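Cromados que brillan y moqueta sin marcas: mis trucos para patas, bases y ruedas

Por Nathalie Brouwer
Sección: Limpieza y suelos

¡Qué ganas tenía de escribir sobre esto! Llevo toda la vida limpiando los muebles de arriba abajo y parándome justo antes de llegar al suelo, hasta que una mañana de enero me senté en la moqueta a buscar un pendiente y vi de cerca cómo estaban los bajos de mis sillas. Pelusa enrollada, un velo gris en todo el metal y unas manchitas que yo habría jurado que eran óxido (no lo eran, luego os cuento). Desde entonces le dedico un rato a esa zona y la habitación cambia muchísimo, porque el cromo limpio refleja la luz de la ventana y se nota nada más entrar.

Lo que explico vale para bases de sillas giratorias, taburetes, percheros, lámparas de pie, soportes con ruedas y casi cualquier cosa cromada que viva sobre moqueta.

Lo que necesitáis

Dos paños de microfibra, uno para mojar y otro para secar
Un cuenco con agua templada y unas gotas de lavavajillas
Un cepillo de dientes viejo, de cerdas blandas
Vinagre blanco
Papel de aluminio
Un peine de púas anchas o unas pinzas
Una toalla vieja para proteger el suelo

Yo lo guardo todo en una caja Bondus, de las bajitas, que cabe debajo del fregadero. Cualquier caja sirve, pero tenerlo junto me ayuda muchísimo a no dejarlo para otro día.

Primero, en seco

Empezad siempre por el polvo. Si mojáis el metal con la pelusa puesta se forma una pasta que se mete en las juntas y luego hay que sacarla con palillo, os lo digo por experiencia. Pasad el aspirador con la boquilla de cepillo por toda la base y después un paño seco, siguiendo cada brazo desde el centro hacia fuera. El centro es donde más se acumula, así que ahí entro con el cepillo de dientes, en círculos pequeños.

Si la pieza se puede tumbar, tumbadla sobre la toalla. Con las sillas de oficina es comodísimo: se apoya el respaldo en el suelo y la base queda a la altura de las manos. Con una lámpara de pie, desenchufadla antes y pedid a alguien que la sujete. 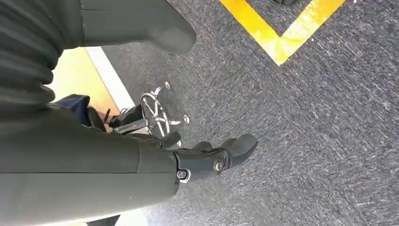

Una pieza cromada con sus radios y sus remates redondos, cerca de la moqueta.

Después, el lavado

Escurrid bien el paño. Pero bien de verdad, hasta que no caiga ni una gota, que la moqueta de debajo agradece que no la reguemos. Id brazo por brazo y secad cada uno antes de pasar al siguiente. El secado es lo que da el brillo: el agua que se evapora sola deja cercos, y en un cromado se ven desde la puerta.

Los remates redondos de las puntas tienen una ranurita alrededor donde se queda la suciedad. Rodead la uña con una esquina del paño húmedo y dadle la vuelta entera. Si el remate está flojo y se mueve, no tiréis de él; limpiad alrededor y ya está. (Perdí uno dentro del aspirador. Abrir la bolsa fue un espectáculo.)

Para los cercos de cal, un poco de vinagre rebajado con la misma cantidad de agua, en el paño y nunca pulverizado sobre la base. Se pasa, se aclara con otro paño húmedo y se seca. No lo dejéis actuar mucho rato y no lo uséis donde el cromo esté levantado.

¿Óxido o porquería?

Mis manchitas marrones eran restos de café, qué alegría me llevé. Salieron con agua jabonosa y dos pasadas de cepillo. Si las vuestras no salen así, probad con una bolita de papel de aluminio mojada en agua, frotando muy suave y solo encima de la mancha. En los puntitos de óxido superficial funciona de maravilla. Haced antes la prueba en la cara de abajo, donde no se vea, y parad si notáis que raya. Hay piezas que parecen cromadas y son de plástico con una capa metalizada, y esas solo admiten agua, jabón y paño.

Estropajo verde, lejía y polvos abrasivos, fuera. Tariq Qureshi, que restaura sillas en su taller de Duvport, es todavía más estricto que yo y ni siquiera usa el aluminio: él va con cera para coches, una capa finísima al final, y saca brillo con un calcetín de algodón. Lo he copiado y es una gozada, el polvo tarda bastante más en agarrarse.

Las ruedas y los pelos

Si vuestra base lleva ruedas, ya sabéis lo que hay ahí dentro. Cortad los pelos enrollados con unas tijeras de uñas, a lo largo del eje, y tirad con las pinzas. El peine va muy bien para los hilos de la propia moqueta. Cuidado con estos últimos: a veces siguen unidos al suelo y al tirar se abre una carrera. Se cortan a ras y listo.

Muchas ruedas salen de su sitio tirando recto hacia fuera. Si no ceden, no hagáis palanca con un destornillador sobre el brazo cromado, que salta el baño.

Las marcas en la moqueta

¡Mi parte favorita! Al apartar el mueble aparecen los hoyos de siempre. Pues se levantan con hielo. Un cubito en cada marca, se deja derretir, se absorbe el agua con un paño apretando sin frotar y se peina la fibra con los dedos o con un tenedor. Si el hoyo es viejo, cubridlo con un paño húmedo y pasad la plancha de vapor por el aire, sin apoyarla. En moquetas de lana probad antes en un rincón y no abuséis del agua.

Dejad secar del todo antes de volver a colocar nada encima. El metal sobre fibra mojada puede dejar una mancha anaranjada que cuesta horrores quitar, y si hay prisa, un trocito de papel de horno debajo de cada apoyo saca del apuro.

Otra cosa que hago es mover los muebles unos centímetros cada vez que limpio a fondo. No cambia la distribución del cuarto y la fibra descansa.

Cuánto se tarda

Una base normal me lleva alrededor de 30 minutos la primera vez, con música puesta. Las siguientes son un suspiro. Yo repito el lavado completo cada seis meses y entre medias paso el paño seco cuando aspiro, que ya estoy ahí abajo de todas formas.

Comentarios

Dzifa Osei: Lo del hielo lo he probado en el pasillo, donde teníamos un perchero pesadísimo, y las marcas se han ido casi todas. Una se resiste. ¿Repito o paso a la plancha?

Nathalie Brouwer: ¡Qué bien, Dzifa! Repite una vez con hielo y, si sigue ahí, vapor sin tocar la fibra. Cuéntame.

Ngọc Dương: Para secar las ranuras uso bastoncillos de los oídos. Se gastan unos cuantos, pero queda perfecto.

Nathalie Brouwer: Me lo apunto, y lo pruebo esta tarde con el taburete del baño.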